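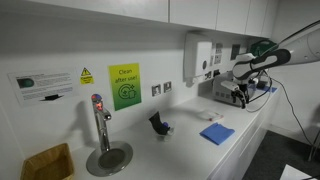 Larnport's harbor songs to be sung again this winter

October 19, 2023

A good long shelf of songs that most people in Larnport had only ever heard their grandparents hum is about to get an airing, and anyone who likes a chorus is warmly invited to come and help. The Larnport Song Archive has finished sorting the papers left by the late schoolteacher and fiddler Edwin Brollura, who spent the better part of his life writing down what people sang on the quays, in the net lofts and (very often, to judge by the stains on the pages) in kitchens.

The collection runs to 1,427 sheets, and a fair number of them hold the same song more than once, taken down from different singers years apart. Margarida Correia, who has been working through the boxes since she joined the archive, told us she had come to love those repeats best of all.

"You get one family singing it slow and sad, and then the people two streets over have turned it into a dance tune and added a verse about a goat," she said. "I can't tell you which is right, and I don't think Mr. Brollura ever wanted to. He just wrote down both and put the singer's name at the top."

Some of the songs came to town with sailors and have cousins up and down the coast. Others belong to Larnport through and through, like "The Iltine Light," a rowing song with a long, rolling refrain that seems to have been sung at weddings as well as at the oars. Only the words of that one were in the papers at first, and the tune turned up later on the back of a grocery bill, in pencil, without a title. Ms. Correia matched the two by singing one to the other over her lunch.

The archive is bringing out a songbook of 100 of the pieces in December, with the melodies printed plainly, just as they were noted, and no piano parts added. Guitar chords are given for a few of them, at the request of the folks at the Safavi Music Room, where the Larnport singers have been trying things out all fall. There will be 400 copies in the first printing, at $10 apiece.

Philomena Agyeman, who leads the singers, says the group has been learning mostly by ear, with one person singing a line and everybody else giving it back, and that you really don't need to read a note to join in. She is especially eager to hear from older residents who remember a verse or two, even a half-remembered one, and she would be just as glad to have their grandchildren along. A few of the songs in the papers stop short in the middle, and she has hopes that somebody's aunt still knows how they go.

The singers will give an evening of songs at the Safavi Music Room to welcome the book in December, with tea and something sweet afterward. Song sheets will be handed out at the door.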